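チケット:手首モジュール時刻ずれによる両手把持ポリシーの評価値低下
プロジェクト:Clisholm/両手操作評価 状態:対応中 起票:2023年10月15日
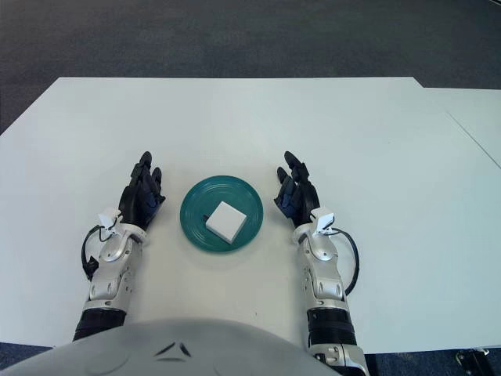 現象
皿を両側から挟んで持ち上げるタスクで、再学習後のポリシーの成功率が前回版を下回る。失敗の多くは右手の接触が左手より遅れ、皿が右へ押されるもの。ブロックの向きを変えても傾向は同じ。

環境
学習データ:遠隔操作デモ2,000件(うちフィルタ通過1,923件)
制御側:Ladmont ランタイム
記録側:Civora ロガー
評価:1条件24試行、初期姿勢は両手を皿の左右に開いた状態で固定

切り分け
1. 視覚入力の差を疑い、頭部カメラの露出を固定して再評価。変化なし。
2. 左右の指令値を入れ替えて空動作。遅れは右側に残る。アームの機械的な要因は可能性が低いと判断。
3. ロガーの生データを確認。右手首モジュールのタイムスタンプが左に対し89 ms遅れている。遅れは記録開始時に決まり、同一セッション内では一定。
4. 通過分のデモを再走査。同じずれを含むセッションが後半に集中。フィルタは関節角の欠損のみを見ており、左右の時刻差は検査対象外だった。

暫定対応
後処理で右手首系列を左に合わせてシフトし、再サンプリング。Ranasinghe 法による行動チャンク分割は、補正後の時刻で最初からやり直すこと。分割済みファイルに補正だけをかけると、チャンク境界で指令が不連続になる。

補正後の結果
オフラインの左右接触時刻差は補正前より縮小。実機評価は未完了のため、成功率の回復はまだ主張できない。前回版との比較表は差し替えまで参照しないこと。

追記
ロガー再起動後の初回記録では、ずれが出る場合と出ない場合がある。再現条件は未特定。ケーブルの差し直しとの相関は見られない。

残作業
・補正済みデータで再学習し、同一の初期姿勢で再評価
・フィルタに左右時刻差の検査を追加
・Civora 側の起動順序を固定し、記録開始時の差分をヘッダに保存
・ずれを含むセッションの一覧を本チケットに添付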